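Speaker notes: "Can it do the dishes yet?"
Jaltcombe evening session, April
Chih-ming Kuo

Before I start

Wait until the people at the back have chairs. Put the water on the left side. Speak slowly. Last time in Dilgate I finished nine minutes early because I was nervous, and then the questions were longer than the talk.

Slide 1. Title

Good evening. Thank you for inviting me. My name is Chih-ming Kuo and I have worked with machines on shop floors for 19 years. For most of that time the machines did one thing, and they did it behind a fence. Now my relatives ask me when they can buy one for the kitchen. Tonight I try to give a fair answer to them, and to you.

(Pause. Ask who has a robot vacuum at home. Then ask who picks up the socks before it starts. Usually the same hands.)

Slide 2. What we mean by a chore

I want to be careful with the word. In a factory, a job is described on paper. The part comes from the same side, in the same position, and when it does not come, a light goes on. A chore is different. If I say "clear the table," I did not tell you how many cups, or what is in them, or that the blue one belongs to my wife and must not go in the machine. You understand all this without asking me.

So when someone says a robot can clear a table, my first question is: which table?

Slide 3. The Wullov packing line

This is my own experience, so take a little time here.

At Wullov we had a packing cell for small hardware kits. The arm took brackets from a tray and put them in a carton. It ran very well. Then the customer wanted the screws in soft bags inside the same carton. We thought, it is only a bag. It took us 11 weeks.

The bracket has a shape and it keeps it. The bag has a new shape each time you touch it. It lies flat, it folds, it sticks to the bag under it. We tried suction, and the suction took two bags together. In the end we paid for a feeder that presents one bag at a time, and it cost more than the arm. I do not say this to complain. The feeder was the right decision. But please notice that we changed the work to fit the machine. In your kitchen you cannot do that so easily.

Slide 4. Numbers from the Tam trial

Keep this short. People like the numbers too much.

In the Tam trial we gave a two-arm system 300 attempts at putting loose items away into containers, and later we added nine more because there was a problem with the log, so the table says 309. Explain this before somebody asks. Boxes with stiff lids were good. Cloth was poor. Thin plastic was in the middle, and it changed a lot from morning to afternoon. I still cannot explain that part well. Perhaps the light.

Say clearly: a person was standing next to it the whole time with a stop button.

Slide 5. Two hands

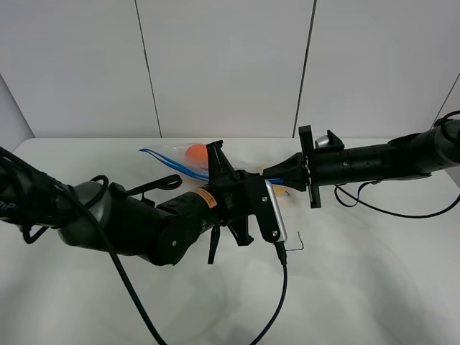
My own interest is in what the second hand is for. In the factory we usually add a second arm for speed. At home it has another use -- one hand holds, the other hand works. Think of opening a jar, or peeling a carrot. With a clear zip-top bag like this one it becomes very plain, because plastic gives you nothing firm to push against, and both grippers have to come to almost the same place, where each one can block the other. The blue zipper strip helps a person very much, and it may help a camera also, but the clear part is difficult to see against a white table. An orange ball inside is kind to the machine. Half a sandwich would be less kind. When you judge a system, ask what happens if the bag is turned over, or if the ball is changed for something soft.

(If they ask about fingers: two stiff fingers can do more than people expect. Feeling is the bigger question for me. We know the bag is closed from the small bumps under the thumb.)

Slide 6. So, yet or not yet

My answer in three parts of the house.

Floors: yes, with the socks picked up.

Dishes: some loading of plates, if the plates are known and the rack is known. I would not give it my glasses.

Laundry and food bags: not without supervision. I have seen good folding of a towel. I have not seen anybody leave the room while it worked.

On the shop floor I am more hopeful. There you can choose the bag, the light and the height of the table, and you have somebody nearby who is paid to watch. Start with one task that your people dislike, and measure it for a full month -- the bad days also.

Slide 7. Questions

Repeat each question into the microphone. If the question is about jobs, do not hurry. Tell the Dilgate story: the two packers now run the feeder, and one of them found the setting we had missed.

If there is no question, ask them which chore they would give away first. Leave the contact page on the screen and collect the adapter before going out.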